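Chapter 4

Gathering Demonstrations

What you will need from earlier chapters: the idea of a policy as a function from observations to actions (Chapter 2) and the warning about test sets that closed Chapter 3. If you skipped the warning, go back and read it. It was put there for people who skip warnings.

4.1 A closet full of trouble

Most books on robot learning begin the subject of data with a diagram. There is a box labeled "expert," an arrow, a box labeled "dataset," another arrow, and a box labeled "learner." The diagram is correct and will be of no further use to you. Everything that goes wrong in this chapter goes wrong inside the first arrow.

We will spend the chapter on a single household job: moving clothes on hangers from one place in a wardrobe to another. A child of six can do it, under protest. It needs no great strength, no speed, and no tool. It was chosen by a team at Lurkley, a small lab that wanted a task so dull that any failure would be clearly the fault of the learning method. The team recorded 203 demonstrations in April, trained a policy on them, and watched it reach with great confidence for a spot in the air slightly to one side of the hanger. The learning method was fine. The 203 demonstrations contained, on inspection, one way of doing the job, done 203 times by a person who had become very good at it.

Birsen Kocabaş, who ran the sessions, kept a notebook, and the entry for that afternoon reads in full: "It has learned me." We will return to her notebook several times, as it is more candid than the published report.

The trouble can be stated in a sentence. A demonstration records what an expert did in the situations the expert got into, and experts are people who do not get into many situations. The skilled operator approaches the hanger along the same comfortable path each time, closes the gripper at the same height, and never bumps the wall. The policy trained on such recordings knows nothing about bumped walls. Being a beginner, it bumps one within the first few seconds, and from there on it is making things up. 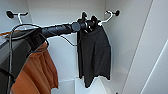 Coverage is the word we will use for the range of situations a set of demonstrations contains, and it is a good deal harder to get than quantity. Quantity can be had by staying late. Coverage asks you to decide, before anyone touches the controls, what is allowed to differ between one demonstration and the next. Take the moment when the gripper is closed on the top of the hanger and the hook is near the knob on the right. A single still of that moment fits two opposite stories: the dark garment is being taken off, or it is being put on. The policy, if it is given only the current view, is in the same position as a reader with only the still. It must be told which job it is doing, or be given some memory of the last few seconds, or it will average the two stories and hover. Notice also how much of what the policy must work with is plain white. The hanger is white, the walls behind it are white, and the useful edges are few. A dark garment against that background is a gift to the learner. A white shirt on a white hanger is a different course of study, and a dataset with no white shirts in it has simply not enrolled.

4.2 What counts as one demonstration

Before we can talk about how many demonstrations to collect, we have to agree on where one stops and the next begins. This sounds like bookkeeping. It is, and bookkeeping is where most projects of this kind quietly lose a month.

Definition 4.1. A demonstration is a time-ordered record of observations and actions, beginning from a recorded starting condition and ending at a recorded outcome, produced by an operator who was trying to do the stated task.

Each clause was paid for by somebody. "Recorded starting condition" is there because the Lurkley team at first pressed the record button once the arm was already inside the wardrobe, the approach being boring. Their policy therefore had no opinion on how to get inside a wardrobe. "Recorded outcome" is there because a garment can be on the knob when the operator lets go and on the floor shortly after the recording stops. "Trying to do the stated task" is there because operators get curious. One long recording in the Lurkley set consists of the operator finding out how far a hanger would swing. It was labeled a success.

Failed attempts deserve a word of defense. The common habit is to delete them, which gives you a clean dataset and a policy that has never seen anything go wrong. A fumble followed by a recovery is among the most valuable things an operator can give you, and it is also the thing operators are most eager to throw away, for reasons of pride. Keep it, label it, and be kind about it.

A hopeless failure is another matter. If the recording ends with the hanger dropped and the operator sighing, you would not want the policy to imitate the whole of it. Section 4.5 discusses how to use such recordings without copying them.

4.3 Operators are part of the apparatus

Yolanda Begay joined the project as its second operator, and the first thing she did was everything differently. She came at the hanger from lower down. She paused before closing the gripper, for no reason she could name. She took longer. Kocabaş's notebook for this period is a little stiff. The team's first thought was to train Begay until she matched the house style, and they had written half a page of instructions toward that end before somebody asked what the second operator was for.

They recorded 50 demonstrations from her as she was. The policy trained on the combined set reached for the hanger itself, more often than before, and when it arrived a little off course it had some notion of how to get back. It had also picked up the pause.

The pause is worth dwelling on, because it shows what mixing operators costs. If one person pauses before grasping and another does not, then at that instant the same view is paired with two different actions: close, and wait. A learner that predicts the average of the two will close the gripper partway, a thing neither operator ever did and a poor way to hold a hanger. Remedies exist, and they take up most of Chapter 5. For now, remember that variety in where the arm goes tends to help, while variety in what is done from the same place has to be handled with some care. The two arrive together, in the same person, and cannot be ordered separately.

4.4 Writing the collection plan

A collection plan is a short document, written in advance, that says what will vary, what will be held still, who will operate, and what will be set aside for testing. It should fit on one page. Plans of four pages are admired and not followed.

For the wardrobe task, a first plan might read as follows.

Task: move one garment on its hanger from a starting knob to a target knob.
Vary: the garment, its color, how it sits on the hanger, the starting knob, the initial position of the arm.
Hold still: the wardrobe, the lighting, the placement of the cameras.
Operators: 2, alternating, neither watching the other.
Stop recording: when the gripper has let go and the arm has withdrawn.
Set aside: all demonstrations with 4 garments chosen before collection starts.

The last line is the one that gets broken. Around the middle of any project the training garments begin to look tired, the reserved ones are right there in the drawer, and a reasonable adult borrows a shirt. Lock the drawer.

Observe too that "hold still" is a confession. A policy trained under this plan has seen one wardrobe, and you may claim that it works in that wardrobe. Readers who feel the urge to claim more should try Exercise 4.3 first.

Exercises

4.1 Write Definition 4.1 again for a task with no clear end, such as tidying a shelf. State who decides when the shelf is tidy.

4.2 Two operators perform the same task, and one of them always pauses before grasping. Sketch the distribution of actions at the moment of the pause and mark its average. Explain why the average should not be sent to a gripper.

4.3 Pick one item from the "hold still" line of the plan and move it to the "vary" line. Estimate how many more demonstrations you would need, write the estimate down, and keep it somewhere you can find it after Chapter 6.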